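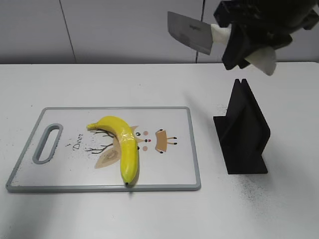
Week 8: What does a success rate measure?
Notes for the seminar, 7th March. Tamsin Gilchrist

Read the Pilarness paper before class, including the appendix. The appendix is where the trouble is.

The claim. A single policy, trained by imitation on 2000 demonstrations, handles long kitchen tasks: pick up a knife, cut, put the knife back in its holder. The authors report that it beats the Hornis baseline on every task and say it "understands task structure." Underline that phrase. We will come back to it.

What was tested. There were 631 trials. That sounds like plenty until you split it by task, by object and by starting position. Some cells in the appendix table hold 5 trials. With 5 trials, four successes against three tells you next to nothing, and the paper bolds the four.

How success was scored. A person watched and marked pass or fail at the end. Partial credit went to any run that reached the last stage, so a knife held over the holder and a knife seated in the slot can end up closer in score than you would expect. Look for where the scoring rule is stated. It took me two readings.

The holder. It is a narrow slot between two slanted plates. Slanted sides may guide a blade that arrives a little off. Is the policy accurate, or is the fixture forgiving? A plain block with a straight slot would have settled this in an afternoon. Pauline Crabtree raised it when we read the preprint and I have not seen an answer.

The board. Same board, same picture on it, fixed camera. A printed cartoon animal is a very good landmark. Nothing in the paper rules out that the policy finds its way by the artwork. Where is the run with a blank board, or with the board turned around?

The baseline. Hornis was run with its default settings. The new method was tuned. You know what I think about this.

For discussion: pick one claim from the abstract and design the cheapest experiment that could sink it. One page, with the number of trials you would need and how you got that number. Filip group goes first.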